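Praltus two-arm cell: setup and maintenance README

Applies to the Praltus cell on the Zabala bench. Covers mounting, cabling, calibration, routine checks and repair.

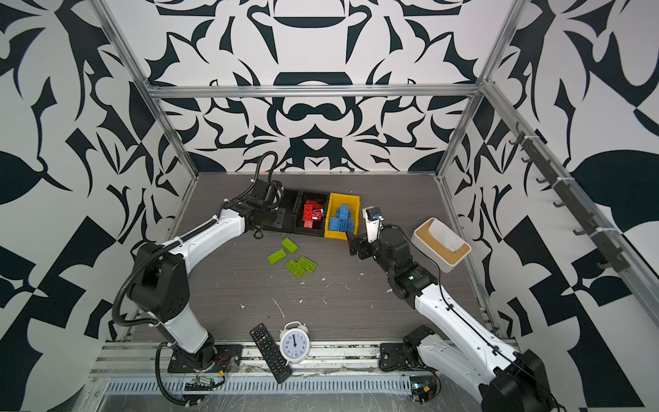
Shahla Ahmadpour asks that the zero check be done before the camera check, every time, and that the order not be swapped to save a restart. A wrist camera calibrated against a wrong joint zero will pass its own test and fail at the bins.

1. Layout

The cell has two arms on a common front rail, one at each front corner. The enclosure is built from aluminum extrusion with printed black-and-white panels on the walls. The floor is a single gray wood-grain panel. The arms are called L and R in all scripts and logs, as seen from the front rail.

Each arm carries a two-finger gripper and a wrist camera. Each arm has its own controller board, mounted low at the base. The boards are not interchangeable without reloading the joint offsets (section 5).

The sorting task uses toy bricks and two open bins at the back of the floor, black on the left and yellow on the right. Household objects may be added as clutter. Their positions are not fixed and are not recorded in the setup file.

2. Mounting

Base plates bolt directly to the slotted rail profile. Tighten the bolts in a cross pattern, then tighten again after the first hour of running. Mark each bolt head with paint pen. A broken mark means the zero check must be repeated.

Clear plastic sheeting covers part of the rail. Keep it off the base flanges. Sheeting caught under a flange tilts the arm enough to show up at full reach.

3. Cabling

L uses a corrugated sleeve from the base to the wrist, held with white cable ties. Leave a free loop at the shoulder and at the wrist. To test the loop, power the arm down and move it by hand through the whole range. If the sleeve goes tight anywhere, cut the nearest tie and move it.

R has a thin cable taped along the forearm. Replace the tape when an edge lifts. Do not run tape across a joint.

The hooks on the right-hand bar are attached with zip ties and are rated for nothing. Do not route power leads over them.

4. Start-up sequence

4.1 Clear both grippers of objects. Place both arms in the rest pose.
4.2 Switch on the supply. Wait 5 seconds before opening the Gornix console.
4.3 Run the zero check on L, then on R. Each joint must report within 5 encoder counts of its stored value.
4.4 Run the camera check. Both wrist streams must be live with no dropped frames in the first 400.
4.5 Run the slow reach test. The arms move one at a time at reduced speed.
4.6 Run the shared-space test. Both arms approach the bins together. Keep a hand on the stop switch.

If 4.3 fails, stop. Do not continue with 4.4.

5. Replacing a controller board

Power off and unplug the supply. Photograph the connectors. Pull by the housing, never by the wires. Fit the new board, load the offsets for that arm from the Tasisari folder, and start again from 4.1. The L and R offset files differ only in the first letter of the name, and they have been mixed up twice.

6. Routine checks

Before each session: sweep debris from the floor panel, look over the cable ties, wipe both camera lenses.

Every 87 hours of running: check finger wear, replace finger pads if the surface is shiny, check shoulder screws, check base bolt marks.

Every 204 hours: full zero procedure on both arms, with new offsets written and the old file kept.

The floor panel is easy to neglect. Small white scraps have been logged as objects by the detector, and L has tried to pick them up.

7. Known faults

L wrist jitter when reaching low at the back left. Usually a tight sleeve. See section 3.

R stream freezes while the arm keeps moving. Reseat the camera plug at the wrist. If it freezes again in the same session, replace the cable.

Gripper reports closed while open. Finger zero lost after a hard contact. Rerun the finger zero alone; the arm joints are not affected.

Bin drift. The bins are not fastened down and move when a finger catches the rim. Reset them to the corner marks. A bracket was tried in May and removed after it blocked the wrist.

8. Changes

Revised 7th November: shared-space test added as 4.6; tape added to the R cable notes; hook note added to section 3.

Open items: strain relief for the board wiring on L; a cover for both boards.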